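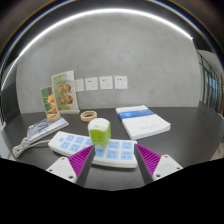
Dulce asked me before we went in if a visit to a café fitting company can fill a whole morning, and I told her that I did not know. It filled two.

On Tuesday we saw the Cullgate rooms, where they try out tables and walls for small cafés. The table I liked most is a dark gray one against a plain concrete wall, with outlets just above the table top, so a guest can charge a phone without going under the chair. Menu stands were already on it, and two rolls of masking tape. Lev Kravets told us that they mark the place of every plate with tape before they decide the size.

The visit is free, but you must write to them first. Room 507 is at the end of the corridor, and the elevator is slow. Next month we go to Tovar.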